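Chapter 4
Gathering Examples

A learning system can only be as good as the examples it is given. Chapter 3 dealt with the model and how its settings are adjusted. In this chapter we go back a step and ask where the examples come from, who makes them, and what has to be decided before the first one is recorded.

We will follow one case throughout. The Fleseo project set out to teach a robot arm to pick up small parts and put them down at a chosen spot. The arm was in a lab in Duggan, but most of the examples were made by people at workbenches elsewhere, using hand-held grippers with a camera mounted behind the fingers. An example in this chapter means one complete recording, from the moment the operator presses the start button to the moment the fingers open and the part is released.

The first plan called for 1000 examples of a single task. After 78 had been recorded, the team stopped and looked at what they had. Nearly all of them began with the part in the same place and the gripper at the same height. A model trained on this set would do well on that one starting position and poorly on any other. 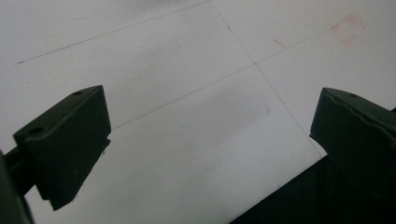 Starting positions should be planned before recording begins. The simplest method is to divide the work surface into cells and assign a fixed number of examples to each. The lines do not need to be heavy. Thin gray lines crossing on a white surface, with a small reddish square to one side, are enough for an operator to work from, and they can be drawn again on a fresh sheet when the first one wears out. What matters is that the layout is written down, so that a second site can copy it. Marks have a cost as well – a model may come to depend on them – and Section 4.3 describes how to vary or remove them in part of the set.

The Fleseo team settled on 30 examples per cell and moved the second round of recording to Sullivik in June. Operators there received the layout, a short script and a log sheet. Of the first 90 recordings, most were usable. The rest were set aside for two reasons: the operator's free hand had entered the view, or the recording had been stopped before the part was released.

Failed attempts raise a separate question. Some teams delete them. Others, including the group that built the Fukel sorting line discussed in Chapter 7, keep them under their own label. We take up both approaches in Section 4.4.

4.1 What Counts as One Example

Before anything is recorded, the start and end of an example must be defined in terms that every operator can apply in the same way.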